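How I Clean and Sort the Kids' Soft Toys (Without Losing a Whole Weekend)

Posted by Comfort Sowah
Tuesday, August 24, 2021

I put this off all summer. The plush pile in our house had crept from one basket to two, then onto the windowsill, and when I sat on a stuffed pineapple for the third time in a week I figured it was time. My friend Zuweira Appiah asked me to write down how I do it, so this one's for her (hi Zuweira!) and for anybody else who is up to their knees in fluff.

What you need

A clear, flat, soft surface
Mesh laundry bags, the zippered kind
Mild detergent
An old toothbrush
Needle and thread in a few colors
A bag for giveaways

Step 1: Get them all in one place

Go room by room and check under the beds and in the car. I found 22 of them, and I had guessed half that! Don't start sorting in the hallway like I did the first time. You'll get distracted and end up with little heaps all over the house.

Step 2: Read the tags

If the tag says surface wash only, believe it. I once ran a bear with a music box in his belly through a full cycle and he has never sung again. Anything with batteries, glued-on eyes or cardboard inside goes in the wipe-down pile. If the tag is long gone, squeeze the toy all over and feel for hard bits.

Step 3: Mend before you wash

A tiny hole going in is a big hole coming out, and then you're picking stuffing out of the drum with your fingers. A few small stitches will do it. For frayed edges I trim only the longest threads and fold the rest under.

Step 4: Wash

Gentle cycle, cold water, two or three toys to a mesh bag. For wipe-downs I put a drop of detergent in a bowl of water, whisk up some suds and scrub with just the suds and the toothbrush. Go over it again with a damp cloth and you're done. They need to dry all the way through, so give the fat round ones an extra day and turn them over when you walk past.

Step 5: Sort on the bed

I love doing this part on a mattress instead of the floor. It saves my knees, and small pieces don't roll under things.
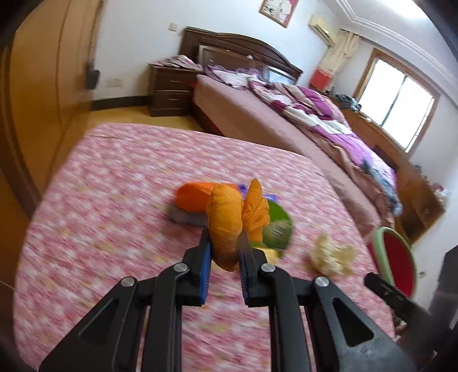
I sort by shape more than color. Flat ones like fruit slices can stand up side by side like books, the round ones go at the bottom of the basket, and anything floppy or crinkly gets tucked into the gaps on top. You fit so many more in that way. If your kids are old enough, let them choose the giveaways, and don't argue with what they pick (I have tried, and I now own a headless duck).

Step 6: Put them back

Low, open baskets work best for us. With lids, the toys end up on top of the lid. I also keep a few back in the closet and swap them out in March, when everybody is sick of being indoors and an old plush feels brand new again.

Zuweira, bring yours over if you want company, I still have plenty of orange thread.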